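How a charity clothes bank works

19 Feb 2019
By the Oltville Young Readers' Desk

A clothes bank is a place that collects clothes people no longer need and gives them to people who do. It is called a bank, but no money is kept there. The word is used in its older sense of a store.

Most clothes banks are run by charities. A charity is an organisation set up to help others, and any money left over must be spent on its work. The people who do the sorting are often volunteers, meaning they give their time and are not paid for it.

Where the clothes come from

Clothes reach a clothes bank in three main ways. Some are put into a large metal box with a flap at the top, usually found in a car park. Some are handed in at a door or counter. The rest come from collections, when a school or a street agrees to gather bags on the same day.

The Oltville clothes bank has boxes at 6 sites. The busiest is at Nondemeck, next to the swimming pool. In June last year the Nondemeck box received 1,238 items. A pair of socks counts as one item, and so does a pair of shoes if the laces are tied together.

The flap on the box turns like a drum. A bag goes in on the outside, the drum turns, and the bag drops down on the inside. The drum is made so that a person cannot climb through it. Never put your arm or head into the opening. If a bag will not go in, take it home and split it into two smaller bags.

What happens at the sorting room

Bags from all the boxes go by van to a sorting room in Bustcombe. The room can hold about 3,000 items at a time. When it is full, the van stops collecting until some have gone out.

Every bag is opened on a table and each item is checked for four things:

Is it clean?
Is it dry?
Does it have all its buttons, and does the zip work?
Is it the right thing for this time of year?

An item that passes the first three checks but fails the fourth is put in storage. Winter coats given in June, for example, are boxed and kept until October. A damp item is taken out at once. Damp leads to mould -- a kind of fungus that grows on cloth -- and mould spreads from one item to the next.

Grades

Checked clothes are given a grade. Grade A means the item can be given out as it is. Grade B means it needs a small repair, such as a new button. Grade C means it cannot be worn again. Grade C cloth is sold by weight to a recycling firm called Azimi, where it is cut into wiping cloths or pulled apart into fibres. The fibres are used as stuffing and as padding under carpets.

Folding and storing

Grade A clothes are folded before they go on the shelves. A folded item takes up less space than a heaped one and has fewer creases when it is opened. Jeans are folded in half along their length, so that one leg lies on top of the other, and then folded up from the bottom. Jumpers have their sleeves turned in first. Jumpers are not kept on hangers, as the weight of the knitting pulls the shoulders out of shape.

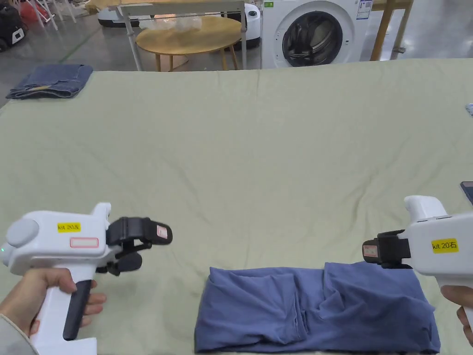 Folded jeans and a blue knitted garment on a pale green sheet.

Shelves are marked by size and not by age. Two children who are both nine can be very different heights, so a label giving height in centimetres is more useful. Adult sizes have their own shelves on the opposite wall.

Who receives the clothes

A family who needs clothes is usually sent by someone who already knows them, such as a school, a doctor or a health visitor. This is called a referral. The referral form lists the sizes needed and has no names on it, only a number. A sorter makes up a bag to match the form -- normally enough for 6 days -- and the bag is collected or delivered.

How to give clothes

Ask an adult before you give anything away. Wash and dry the clothes first. Check every pocket. Tie shoes together in pairs, put everything in a strong bag and knot the top. If the box is full, do not leave the bag on the ground beside it. Rain will get in, and the clothes will have to be graded C.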